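Stitwood Community Help
Home > Workshops and Storage > Shelving, racking and trolleys

Plastic crates sliding on stainless steel shelves, and foam inserts for what goes in them

Posted by Noemí Cuevas
September 10, 2026

I look after the storeroom and the bench area for a small repair workshop in Wustmont. We keep nearly everything in blue plastic crates, the sort with ribbed sides and a thick rim round the top. Until this summer they lived on old timber racking, which was ugly and full of splinters but never gave me any bother. We then moved over to stainless steel shelving and a two-shelf steel trolley, bought second-hand from a catering supplier that was closing down.

The steel is easy to wipe and I wouldn't go back. My trouble is that the crates slide about on it. You go to pull one out and the one beside it comes along too. If you push a crate back with any force it carries on further than you wanted and knocks the one behind. On the trolley it is worse, as everything shifts when you go over the threshold strip between the storeroom and the bench.
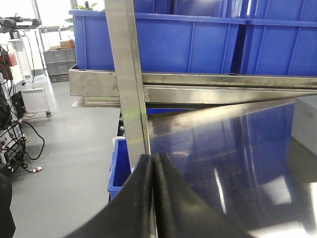 Front crates on the steel shelf. The polished surface lower down is just as slippery.

The shelf has a flat lip along the front, but the lip is no help in stopping anything from moving sideways.

The top shelf of the trolley is 795 mm off the floor, so once crates are stacked on it the upper ones are at chest height or above. I don't want one of those coming down on a foot.

What I've tried so far:

Rubber-backed carpet offcuts. Good grip, but they hold the dust and you can't wipe them. They also curled at the corners.

Double-sided tape under the crates. Held for a few days, then came off in strings and left a mess on the steel that took me an afternoon to shift.

A bungee cord round the lot. It works for moving the trolley but people can't be bothered to take it off and put it back, so it ends up on the floor.

The second thing I'd like advice on is foam. A good deal of what we store is small and scratches easily, and at the moment it rattles around loose in the crates. I've bought a few grey foam blocks, 100 mm thick, and want to cut recesses in them so each item has its own place. My first attempt with a kitchen knife gave me walls that sloped inwards, with a ragged bottom. Is there a sensible way of doing it by hand? We've over 200 items to house eventually so I can't spend an hour on each. I also can't run to a machine.

If it matters, the shelving is a mix of makes. The trolley has a plate on the back that says Skivell but I couldn't find any accessories for it.

Thanks in advance.

Posted by millbank_stores

Two separate jobs so I'll take them separately.

Sliding first. Get the ribbed rubber matting that's sold for lining van drawers and tool chests. Buy it by the metre off the roll, not in packs of little squares, and cut it to the full size of the shelf with a straight edge. It doesn't need sticking down. The weight of the crates keeps it in place, and once a month you can lift it out, wash it in the sink with washing-up liquid and put it back dry. Make sure the steel is dry as well before it goes down. If you trap water under rubber on stainless you get brown marks, and people will tell you stainless doesn't mark, but the cheaper grades do.

Avoid the thin open-weave stuff meant for kitchen drawers. It grips well when new but it's too light for this. When you drag a heavy crate forward it bunches up under the front edge, and then the crate is sitting on a slope.

Don't put the matting over the front lip. Stop it a finger's width short. If it goes over the lip it catches every time you slide a crate out, and it looks scruffy inside a fortnight.

For sideways movement you want to fill the gaps. Crates move sideways when there's room for them to. Measure what's left over at the end of each shelf when all the crates are pushed together, and cut a length of timber or rigid foam to wedge in there. On our racking the leftover was 46 mm on every shelf and a planed batten took up the slack almost exactly. We painted it so it didn't shed bits.

On stacking, put the heavy crates at the bottom of the trolley. I know everybody knows this. Go and look at yours and see whether it's been done. Ours hadn't, and the reason was that the heavy ones were also the ones used most, so they had drifted up to the height where they were easiest to grab. If that's the case with you, split the contents between two crates and leave one half on the top shelf, one crate high.

Check also that the crates you're stacking are the same pattern. A rim from one maker will often look the same as a rim from another, but the base doesn't drop inside it properly. It perches. You can test it by putting one on top of the other, empty, on a table, and giving the top one a push with the flat of your hand. If it moves at all before it meets resistance, don't stack that pair.

Foam: the kitchen knife was the problem, and so was the thickness. You can't cut neatly down into a 100 mm block with a blade that bends. Use a snap-off knife with the long, wide blade, new blade for each block, and go round the outline several times, a bit deeper each time, without forcing it. Hold the blade upright against a square offcut of wood. The wood does the work of keeping the wall straight. Getting the middle out is the awkward part. I cut it into strips like a loaf and pull them out one at a time. The bottom will be rough and it doesn't matter, put a piece of thin foam in the bottom and you won't see it.

If you can buy the foam in thinner sheets, cut right through one sheet and glue it on top of an uncut one. You get a flat bottom with no effort at all. Use a spray glue that says it's for foam, as some of the others eat it.

Posted by Tansy B

We just use old yoga mats under ours. Cut up with scissors. Been fine. Can't help with the foam, sorry, but I think you can get it cut to order if you ring round.

Comments on this thread continue on the next page.

Comment from Noemí Cuevas

Thank you both. I've ordered the ribbed matting and will do the trolley first. I went and looked at the weights as suggested and yes, the heavy ones had crept up.

I had another go at a foam block with a snap-off knife and a piece of wood held against it. Much better. The recess is deep and more or less square, and the inside is a bit rougher than the top, but I can live with it. You can see the trolley behind, as it stands at the moment. I know the tall stack at the right-hand end is too high. The only crate of that stack with a label on the front is the bottom one, which is another thing I need to sort out.
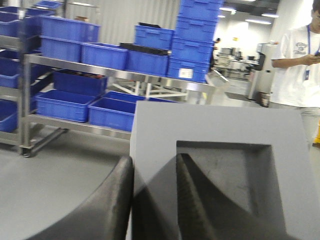 Page 2 of 2

Two things I'd still like to know. Should the recess be an exact fit or a bit loose? And is it all right to lay flat things across the top of a crate when there's another stack right next to it? It has become a habit on our trolley and I don't know whether to stop it.

Posted by Old Paredes Yard

I'll answer the two at the end first and then add a bit on the stacks.

Recess size. For anything hard, such as metal or plastic, cut slightly under size and let the foam give. A few millimetres all round is enough with medium foam. For anything with thin parts sticking out, or anything that shouldn't be squeezed, cut it to size and leave it at that. More important than the fit is having somewhere for your fingers. Cut a half-round notch on two opposite sides of each recess, wide enough for a finger and thumb. Without the notches people dig the item out with a screwdriver and the edge of the foam is torn to pieces within weeks. Do them at the same time as the recess, they're much harder to add later.

An apple corer, the plain tube kind, makes a very clean notch if you sharpen the end with a bit of wet and dry paper. Twist it, don't push.

Flat things across the top. I would stop it. It's fine on the day and then somebody puts something else on top of that. It also hides what's in the crate. If the flat items need a home, put an upright divider in one crate and stand them on edge, or give them the end of the lower shelf.

Now the stacks. I'd set a rule that nothing on a trolley goes more than two crates high above the top shelf. You can have taller stacks on fixed racking against a wall if the crates lock together properly, but a trolley gets pushed from the side by people in a hurry. A wheel meets your threshold strip, the trolley stops and the top of the stack keeps going. You might also look at the strip itself. A short rubber ramp either side costs very little and will save you more trouble than anything you do to the shelves.

Labels. White ones on the short side of the crate, the side that faces out when it's on the shelf, below the hand hold and always in the same spot. Label every crate in the stack, including the ones that move about. Stick-on labels fall off ribbed plastic as there's not enough flat surface behind them, so find the flat patch first, and if your crates haven't got one use a card in a clear pocket with cable ties through the ribs. Wipe with surgical spirit before sticking anything.

I disagree with the yoga mats, for what it's worth. They go crumbly after a year or two and leave bits on the shelf.

For the foam, make a card template for each shape you use more than once and draw round it with a silver pen. With that many items you'll find a lot of them can share the same recess size, so lay them all out and sort them before you cut another block. Keep the templates in an envelope with the crate number on it. I lost mine and had to trace them all again.

Comment from millbank_stores

Agree on the finger notches, should have said. And on the threshold ramps.

Comment from Noemí Cuevas

Will do the ramps and the notches. The tall stack came down this afternoon and is now on the wall rack. Marking this as solved, but I'll post again if the matting doesn't hold.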